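Backen für viele: ein Nachmittag mit Līga Zariņš
März 2024

Wer in Narnby zu einer Hochzeit eingeladen ist, isst früher oder später etwas von Līga Zariņš. Sie bäckt seit 11 Jahren, erst für die Nachbarschaft, inzwischen für Feste mit 111 Gästen, und sie erzählt so gern davon, dass mein Tee darüber kalt wird.
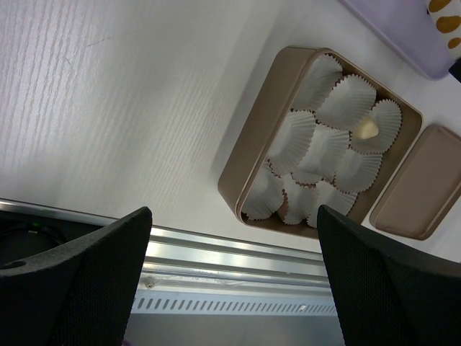
Das Rezept für ihre Kardamomküchlein stammt von der Großmutter, die nie etwas abgewogen hat. „Eine Handvoll, sagte sie immer, aber wessen Hand denn bitte?“ Drei Winter habe sie gebraucht, bis der Teig stimmte. Gebacken wird in schlichten weißen Papierförmchen mit feinen Falten, wie sie in dem rechteckigen Kasten beieinanderstehen, denn Gold und Glitzer mag sie gar nicht.

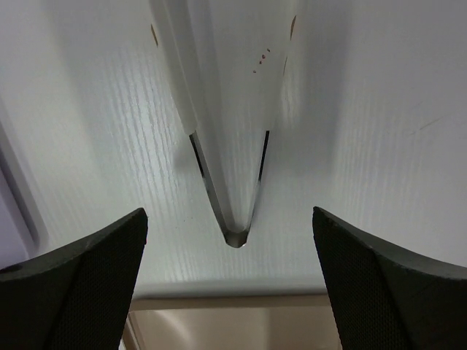 Weiße Fläche mit feiner Holzmaserung

„Am schwersten ist das Aufhören“, sagt sie und lacht. „Man rührt und rührt, weil es so schön aussieht, und dann wird alles zäh!“

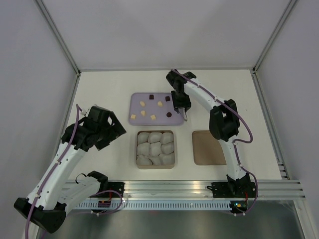 Ein früherer Kunde wandte ein, mit Buttermilch verzeihe der Teig auch langes Rühren. Līga Zariņš schüttelt den Kopf, sehr freundlich. „Dann hatte er Glück. Oder einen guten Ofen.“ Ihr eigener braucht vier Minuten länger als jeder andere, und trennen will sie sich trotzdem nicht von ihm. 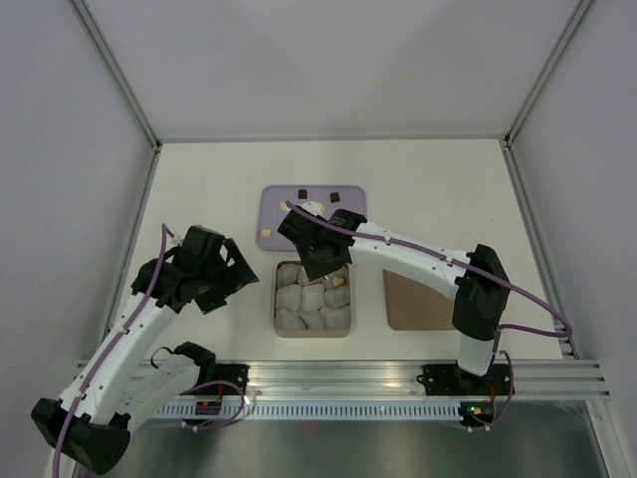

Der Tisch mit dem quadratischen Korb in der Mitte

Im Sommer möchte sie wieder Rhabarber einkochen, falls die Stauden hinter dem Haus mitmachen.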